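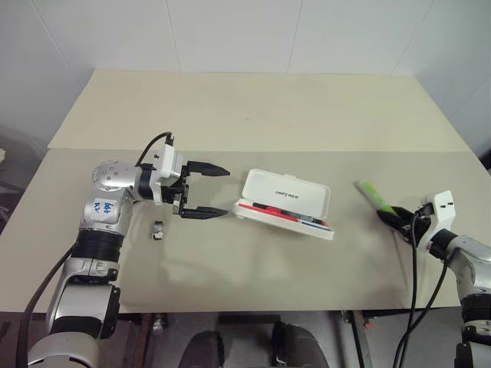

Standards, checklists and the shared table: notes for week 2

Most of what gets called a safety standard for a two-armed bench cell is a list of things somebody once wished they had done. Treat it that way. The Godmont bench rules run to 13 items, and when you read them next to a working table you find that maybe half of them could be checked by a person standing there. Take the rule on parked tools: "an arm holding an object shall be considered active." Fine. The right arm has a green and whitish marker closed in its gripper, the left gripper is wide open a short way from the pencil case, and under Godmont only one of those is active. I would keep my hand away from both. An open gripper has its next move ahead of it too, and the rule as written tells you to relax about it.

So the first question for any rule in this course is who would notice if it were broken. If the answer is "the person filling in the form," write that in the margin and move on.

What the rules cover well

Stopping. Both Godmont and the older Pletness guide say the stop button must be reachable from wherever the operator stands, and both ask for it to be tested at the start of a shift with the arms moving. Do this. I have no complaint except that Pletness lets you log the test by initials alone, and initials can be written at lunch.

Cables. Pletness wants slack at every joint "sufficient for full travel." Nobody in the readings says how to measure sufficient. In lab you will run each joint to its limits at low speed and watch the cable the whole way. Watch the loops that hang past the table edge in particular. If you had to look away, run it again.

What they cover badly

Small objects. The rules were drafted with boxes in mind, and the sections on grasping read like it. Pens and markers roll, they are narrow, and they end up nearer one finger than the other. Godmont item 9 says the object "shall be centered between the fingers before closure." It gives no tolerance. With a parallel gripper the near finger will often just push the thing across until the other one meets it, and plenty of people count on that. Is that a violation? Read strictly, yes. I have yet to see a log that records one.

Look at the approach before the closing. The long green piece lies on the tabletop closer to the right finger, with neither finger touching it yet. Under item 9 you correct the position now. Under Pletness you may close, provided the force limit is set. Decide which rule your group follows and put it in your procedure before Saturday's lab.

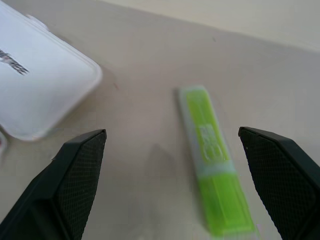
Numbers you should distrust

The Zakaria report claims 1172 grasps without a drop. Ask what counted as a grasp. On page 2 the authors say that attempts "aborted prior to contact" were left out, and they never say how many there were. A gripper that backs off half the time could post the same figure. The Skikanthorpe trial has the same trouble in a milder form: it set out to do 1000 attempts and reports a rate, but the objects were put back by hand between runs, always in the same spot.

Neither result is useless. Both get cited as grounds for relaxing the supervision rule, and neither one tested supervision.

For next time

Pick one item from the Godmont list and rewrite it so that two people watching the same run would agree on whether it was followed. One paragraph is plenty. Avoid "adequate," "suitable" and "as appropriate." If your item can't be rewritten that way, hand in the reason, and say whether you would delete it.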